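Catterall Community Board > Local > Memorial path, Gorkau to the old school

plerkwood_lad
25 July 2021
Anyone been up since they opened the path? Went this morning. 101 steps at the top end and no handrail. My mum wanted to see the names and she couldnt get near. 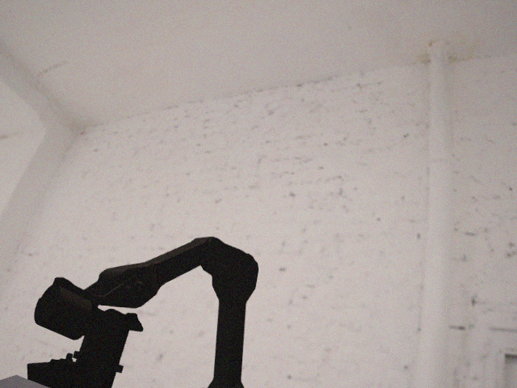 tasar9
Council said in March there'd be a ramp, I've still got the leaflet. Trust raised 2551 quid for the Plerkwood end alone so where is it? And the names are on a slate you can't read in sun. Should of gone on a wall, plain whitewashed brick like in the pic, dark letters, you'd read it from the road.

gorkau_jen
Disagree about the slate. Families picked it. They were asked, up to 4 meetings, I went to two. Ramp yes, fair point.

plerkwood_lad
Not having a go at the families. Its the access. What's the use of a memorial half the town cant walk to
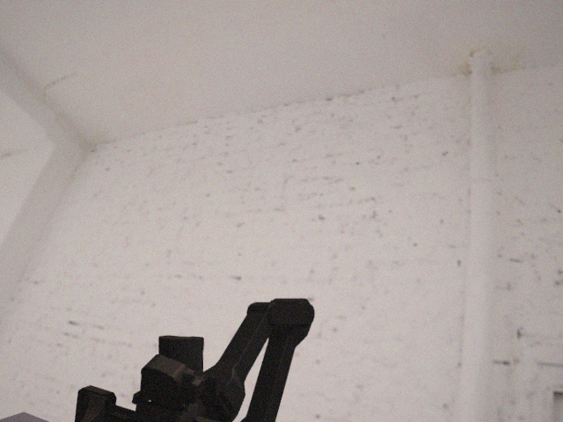
And another thing, the bus. The 9 used to stop at the bottom gate, now it goes straight through to Tasar. So you've a mile on the verge before you even start teh steps.

oldmill
The 9 stops if you ask the driver. Always has

plerkwood_lad
Didn't for us. Asked twice.

gorkau_jen
Write to the trust then, not on here. They do answer, took them a fortnight with me but they did.

tasar9
Wrote in March. Still waiting.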